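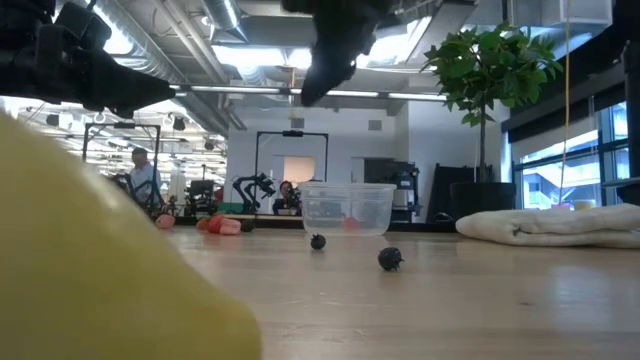

My budget for next year is due in March, and I have opened the spreadsheet four times this week for the purpose of changing its column widths.

The big number is easy. Everybody argues about the big number, so by the time I type it in, it has been beaten into shape by people with far more stamina than me. Two more arms, one more table, the Nirngate service plan we complained about last year and will renew anyway. Fine.

What gets me is the line I labeled "misc. bench" when I was young and optimistic. Last year I gave it 35 dollars a month. Maëlle Gosselin, who has to approve these things, asked what it was for, and I said "oh, you know, towels." She did not know. By fall the line stood at 2457 dollars and she had stopped using exclamation points in her emails to me.

So this year I'm itemizing, like a grown-up.

Food containers, clear. These cost almost nothing and I still managed to buy the wrong ones, twice. Buy a stack of the same model in one go. If you buy one at a time, the store changes the rim on you and then you own a collection.

Small things to pick up. Strawberries, spiky balls, whatever fits in a hand. Budget for variety, and budget for replacements at the same rate as you'd budget for socks. 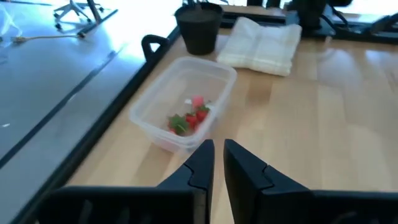 Fingertips and pads

I put down one spare set per arm last year. Nathalie McKinnon laughed at this for longer than I thought was polite. She wants 2 sets per gripper on the shelf at all times, and she's the one with the screwdriver, so that's what I've written. Wong quotes 69 dollars a set, Goltis quotes less and wants a minimum order that would see us into retirement.

Cables

I have no theory of cables. I buy long ones because the short ones are never long enough, and then I buy clips for the long ones. Gendbridge sells a cable management kit that is, as far as I can tell, Velcro with a brochure. I've asked for a quote anyway.
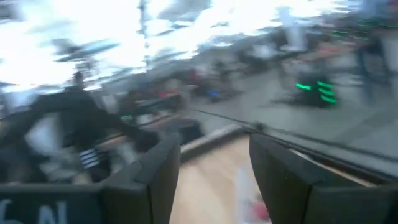

Then there's time, which has no column. Setting up a table takes most of a morning, and my plan still assumes it takes none. I've added a row called "setup" and put Nathalie's initials next to it. She hasn't seen the sheet yet.

Maëlle wants the draft by Thanksgiving, or wanted it, given that I'm posting this on 2025-12-02. The towels are on their own line now.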